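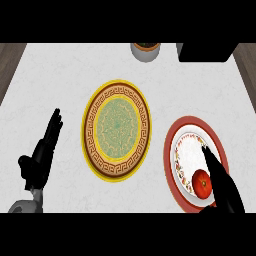

Simulator view, tabletop transfer task: tomato on the floral plate, patterned plate at center.

Lorkham Student Robotics Program - Simulation Support
Ticket 3659
Opened: Saturday, October 17, 2026
Project: Dritimcombe (two-arm tabletop course unit)
Status: Waiting on requester
Priority: Normal

Summary
Right arm stops above the stacked plates and the episode ends with a timeout. Left arm holds its open pose throughout and is not reported as faulty.

Reported behavior
The student team states that the transfer task runs correctly on the lab workstations but fails on the shared server, Zerkgate. The right gripper reaches the area over the white plate and does not descend. The log shows "target pose rejected" 9 times, followed by a timeout at step 2,000. No collision warning is recorded.

Steps taken by the team
Restarted the simulator session. Reloaded the kitchen counter setup from the course folder. Repeated the run with the left arm disabled - same result.

Support response 1
The log was reviewed. The first rejection occurs at step 1,280, when the planner requests a grasp height lower than the permitted minimum. The minimum is measured from the countertop and is increased by the height of any dishes under the target. On Zerkgate the charger and the dinner plate each appear to be entered twice in the object list, which would raise the limit above the tomato.

The team is asked to open the object list, remove the duplicate entries, and run the task again with the original settings. Please do not lower the minimum height by hand. Competition entries with altered safety limits are not accepted under the program rules.

Requester reply
Duplicates were found and removed for the charger only. The arm now descends farther but still stops short. New log attached.

Support response 2
The second log still lists the dinner plate under two names, "plate_floral" and "plate_small". One of these comes from the Tóth asset pack, which was replaced in June. Please delete the older pack from the project folder, clear the cache, and submit one full run.

Next action: requester to upload the new log.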